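Pot lids: replacing a knob and finding out what size you own

4th February

The knob on my large glass lid came loose again over the weekend, so I took the opportunity to go through every lid in the kitchen. I measured them, checked the screws, and got rid of the ones that fit nothing. These are my notes, mostly so I can find them next time.

Lid sizes first. The number stamped on a pan is normally the inside diameter at the top. A lid that sits inside the rim has two diameters: the outer edge of the metal band, and the smaller step underneath that drops into the pan. Only the step has to match. I had been measuring across the outside of the band for years and buying lids one size too small. Turn the lid over, lay a ruler through the center, and read from step to step. If there is no step, the lid is a flat type and will sit on top of any pan slightly smaller than itself.

I started with 9 lids. Two had no pan. One was from a Pelano saucepan that I gave away before the last move, and the other I can't account for. It has a chip in the glass under the band, so it went in the trash. Tempered glass with edge damage can let go without warning when it heats up, and glass lids don't go in the bottle recycling here.

Next, the knobs. Most are held by a single machine screw that comes up through the glass from below, with a metal washer on the underside and a soft washer between the knob and the glass. The soft washer is the part that fails. It hardens and shrinks, the knob starts to spin, and the usual response is to tighten the screw. That works for a week. After that there is metal bearing directly on glass, and more torque is the wrong thing to apply.

The procedure I settled on:

Hold the knob still and back the screw out from below with a hand driver. If it is stuck, put a drop of cooking oil on the threads and leave it overnight.

Clean the hole on both sides. Mine had a ring of brown residue that took a paste of baking soda and an old toothbrush.

Fit a new silicone washer on top, then the knob, then the metal washer and screw below. Tighten until the knob stops turning under light finger pressure, and stop there.

Check the knob's temperature rating against what you do with the pan. The Divby replacement I bought is fine on the stove but the packet gives no figure for the oven, so I am treating it as stove only. The old Elari knob had no marking at all.

Color is a minor point, but a knob that contrasts with the glass is easier to find when the lid is fogged or lying on a pale counter.
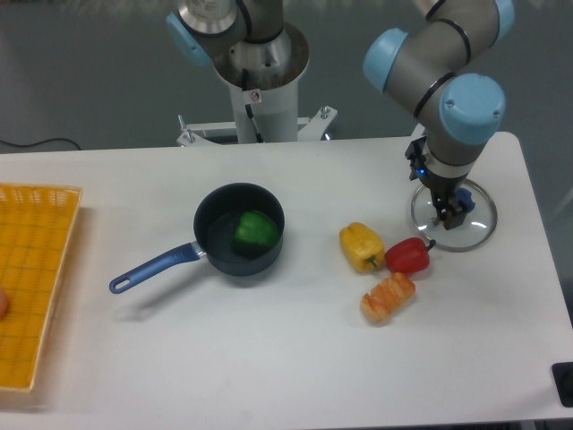
Storage is the part I still haven't solved. Lids stacked flat rub band against glass, and the knobs mean the stack leans. Upside down on their own pans works for the two I use daily. The rest are on edge in a wire rack in the lower cabinet, largest at the back, with the knobs all facing the same way so that they nest. The rack came from the Ruawai sale shelf and is a little too shallow for the biggest lid, which has to come out before the door will close. It currently lives on top of the stock pot.

I have one spare silicone washer left over. It is in the drawer with the fuses, in the small bag with the old screws. The steamer lid still needs a new screw, and I haven't found one with the right thread.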